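Home News Products Safety notices Investors Contact

Filed under: Media releases / Product safety

Skorus suspends unattended operation of Prarham hands following release fault

SIRKOVVILLE – Skorus has suspended all unattended operation of its Prarham robotic hands after a fault in which a hand failed to release when commanded to do so. No person was injured. The suspension applies to every site where Prarham hands are in service, including the company's own household test rooms in Sirkovville, and will remain in place until the corrective measures described in this release have been completed and independently checked.

The fault occurred in December during a routine tidying exercise. An arm fitted with a Prarham hand was instructed to lift a small bin, move it clear of an appliance and set it down. The hand closed on the rim as intended. When the release command was given, the thumb remained under load and the arm began its return movement with the bin still held. The bin was drawn against the appliance before the supervising technician pressed the emergency stop. Power to the arm was removed at once, and the hand was opened manually.

Damage was limited to the bin and to the covering on the hand. The appliance was inspected the same afternoon and found to be in working order.

An internal investigation began that evening. The hand involved, serial 2577, was isolated and its operating records were preserved. It had completed 2488 hours of service, which is within the inspection interval set out in the maintenance manual, and it had no earlier fault recorded against it.

Investigators have established that the thumb motor received the release command and attempted to carry it out. Wear in the thumb drive allowed the joint to bind when held at full extension under a sideways load. The controller then read the position of the motor as though it were the position of the thumb, and reported an open hand to the arm. The arm's program accepted that report and proceeded to its next movement.

Skorus considers the second part of this sequence to be the more serious. Mechanical wear is expected in service and is provided for by inspection. A controller that reports a closed hand as open removes a safeguard on which the rest of the system depends, and the company accepts that its design review should have identified the weakness before the hands were released to customers.

Checks of thumb extension and release are being carried out in the household test rooms, where the hands operate among ordinary furnishings, appliances and power leads. 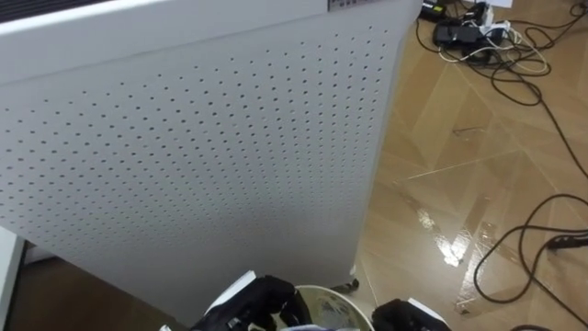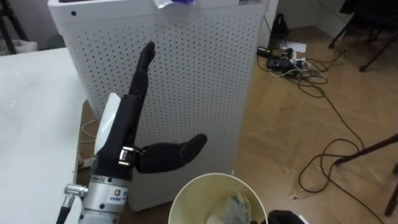
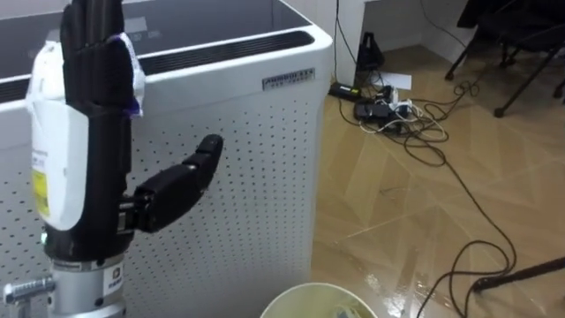 Work area beside the air purifier, Sirkovville test rooms.

Following the initial findings, Skorus recalled 17 hands from the same production batch for dismantling and measurement. Wear of the same type was found in 5 of them. None of the customers operating those hands had reported a release failure, although one had noted a faint clicking from the thumb at the end of its travel. Operators who hear a similar sound should take the hand out of service and contact Skorus support.

"We told our customers that this hand would always know whether it was holding something, and in December it did not," said Emmett Wojcik, Director of Product Safety at Skorus. "The technician on duty did exactly what the training asks and stopped the arm. I am grateful for that, and I am not satisfied that we needed a person to do it."

Mr. Wojcik said the company had chosen to suspend unattended work across all sites, including those using hands from other batches. "The wear may be confined to one batch. The controller behaviour is common to every Prarham hand we have shipped, and we are treating it that way."

Corrective measures

Skorus will issue a controller update that compares motor position with a separate reading taken at the thumb joint. Where the two readings disagree, the arm will hold its position and sound an alert, and it will not resume until an operator has acknowledged the condition in person. The update has passed bench testing and is now being trialled on supervised arms.

The thumb drive will be replaced free of charge on every hand in the affected batch. Replacement parts use a harder bearing surface, and the inspection interval for all Prarham hands will be halved. Labour and freight will be paid by Skorus.

The investigation also examined the floor area in which the exercise took place. Loose power leads did not contribute to the fault, but investigators observed that the technician had to step over cabling to reach the emergency stop. The stop was within the permitted distance. Skorus has nevertheless revised its site layout guidance so that the path between the operator's position and the stop must be kept clear of leads, adapters and movable furniture – a requirement that previously applied only to industrial installations. The Sirkovville rooms will be brought into line with the revised guidance before unattended work recommences.

Issahaku, an engineering inspection firm with no financial interest in Skorus, has been engaged to review the investigation. Its inspectors have been given the isolated hand, the complete operating records and access to the staff who were present. Their report will be published in full on the Safety notices page, together with the company's response to each recommendation.

Advice to operators

Prarham hands may continue to be used where a trained person is present and within reach of the emergency stop for the whole of the task. Operators must not leave an arm running between tasks, and must confirm by eye that the hand has opened before any return movement is permitted. Tasks that call for the thumb to be held at full extension against a fixed object should be deferred.

A hand that does not open on command should not be forced while the arm is energised. Operators should press the emergency stop, isolate the arm at the wall and use the manual release described in the manual. The occurrence should be reported to Skorus support, including in cases where the hand subsequently appears to operate normally.

Customers will be contacted directly with the results of serial number checks and a proposed date for any replacement work. Those who would prefer to return a hand for credit may do so, and no restocking charge will apply.

Skorus designs and manufactures robotic hands and arm controllers for household and light commercial use. The company is based in Sirkovville.

Media enquiries: Corporate Affairs, Skorus, Sirkovville.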